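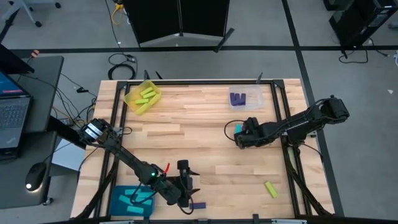 I got to the Clomska open day in the middle of the afternoon, and I'm so glad I skipped the lecture hall and went straight to the student robotics room. Signe Söderlund, who runs the course, waved me in and told me to stand anywhere I wouldn't trip on a cable (harder than it sounds!).

The class project this April is block sorting. Two arms share one wood worktable, with colored blocks — lime green, teal, dark purple — and a bin for each color. A student drives the arms through the job again and again, every run is recorded, and the recordings are used to train the software that will later try it alone. They had 2143 runs saved when I visited, and Tien-fu Yang told me that 1200 of those came from the last month, after they finally settled on where the bins should go.

I loved how much thought goes into something a toddler does on a rug. What happens when both arms want the same block? How do you pick one up when it's lying diagonally? Lucía Rivas let me drive one arm for a few minutes, and I dropped my teal block twice before I got it over the side of the blue bin. She was very kind about it. Her own runs are so smooth that I just stood there grinning.

Man-lok Tseng showed me the team's logbook, which is mostly notes on grip and cable loops, plus one whole page about the yellow bin sliding during a run. They've split into 2 groups, Flerau and Ritia, and each trains its own version on the same recordings. The groups meet head to head at the end of the term, and there was plenty of friendly trash talk about it already.

If you go, the room is on the ground floor past the bike racks, and it stays open until 4. Ask for a turn with the arms — they'll say yes.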